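Bench notes on pipette storage, 08/03/2025. Short thread.

1/ An adjustable pipette should hang upright between uses. Laid flat with liquid in the tip, it can let that liquid run back into the barrel, and then the piston needs cleaning.

2/ We keep ours on a crossbar stand: A-frame support at each end, blue bar between them.
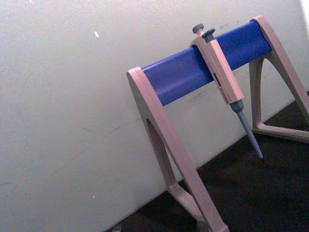 3/ Calibration check on the 100 µl from Grato: mean of 16 dispenses within tolerance. Same at 86 µl — slightly more scatter, still a pass. Next check in September.

4/ Wind the volume back up to maximum before hanging it. Spring lasts longer.

5/ Wipe the bar with 70% ethanol when you do the bench. Keep it off the volume display.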